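The Prompt Book as a Working Drawing

Lastside runs 100 minutes without an intermission and carries 134 cues. On paper that is a light load for a two-hander. In practice, 131 of those cues are called off spoken lines, and the lines in question are mostly short, overlapping and easy to swallow.

Hanne Valtonen wrote the play for two actors and a shoe repair counter. The sisters who inherit the counter argue across it from the first light change to the last, and they rarely finish a sentence. The script marks each interruption with a slash at the point where the second voice enters. There are 1,693 slashes in the rehearsal draft. Valtonen counted them after an actor asked whether all of them were meant.

They are. The slash is a timing mark, and it gives the stage manager a fixed point in text that otherwise has none. A cue placed on a full stop is of little use in this play, as very few of the full stops survive contact with the other speaker.

Covadonga Calvo, who directed the current production at the Oksanen, spent the first week of rehearsal at the table with the slashes alone. The actors read without inflection and at a set pace. Any overlap that came in a syllable late was taken again from the top of the page.

"You can't block it until the overlaps are solid," Calvo says. "If the talk drifts, the moves drift, and then the lamp comes up on an empty chair."

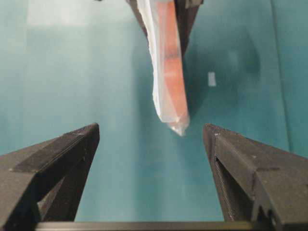 Gripper fingers below a hanging plastic bag

The book itself is laid out in three columns. Text sits on the left, standby calls in the center, and go calls on the right, level with the syllable on which they fall. Sound and light share a column. Calvo asked for this after the February workshop, where separate columns led to two late calls on the same page.

Trastico, the earlier one-act from which the play grew, was called from a single column in pencil. It had fewer overlaps and a fixed lighting state for most of its length. The new version moves the light with the argument, so that the sister who is losing ground is usually the brighter of the two. The shifts are slow, and most audience members will not register them as cues.

The three cues that do not depend on speech are the preset, the blackout and a street door. The door is taken on a visual. The actor playing the elder sister sets down a hammer, and the call follows when her hand leaves it.

Valtonen has kept revising. The Drellberg scene, named for the wholesaler whose unpaid bill starts the quarrel, has lost a page since opening – the stage manager was given the new pages at the half and moved four calls to match. The running time did not change. The actors had been taking the old page fast to get through it, and the cut let them slow down on either side.

The published text will keep the slashes and drop the cue numbers. Valtonen would like later productions to place their own.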